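# Chapter 4: Flexible Packaging and Secondary Containment

## 4.1 Scope of the chapter

Packaged snack foods pass through several levels of containment between the filling line and the shelf. The primary package is in direct contact with the product. Secondary containment – a carton, bin or tray – groups primary packages for storage, picking or display. This chapter treats the two levels together, as the dimensions of one constrain the dimensions of the other.

The pillow bag is the usual primary package for chips. It is formed from a single web of film, closed by one longitudinal seal and two transverse seals. Headspace gas cushions the contents and gives the bag its shape, but it also lowers bulk density and makes stacking heights difficult to predict. 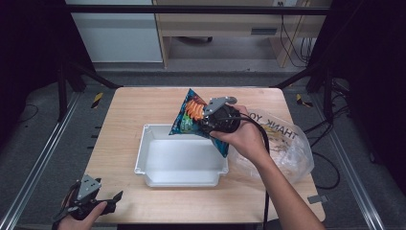 Bulk density is calculated on the sealed volume of the bag, including headspace. Students often use the flat dimensions of the film instead, and the resulting figure is of no value for bin sizing. In the Flindum exercise at the end of the chapter, a consignment of 2,900 bags is to be allocated to bins with a fill limit set by volume. The calculation is repeated for a second consignment of 874 bags.

## 4.2 Rigid bins

Moulded plastic bins are specified by internal volume, wall draft and rim profile. Draft permits empty bins to nest, at the cost of usable floor area. Jemal's method, set out in Section 4.5, corrects for this loss by taking the internal area at mid-height. Colour is a secondary matter, although pale resins are favoured where bins are inspected for residue.
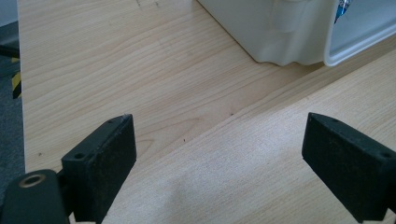 ## 4.3 Terms used in this chapter

- **Headspace:** the volume inside a sealed package not occupied by product.
- **Draft:** the inclination of a moulded wall from the vertical.
- **Kivi ratio:** sealed bag volume divided by product volume.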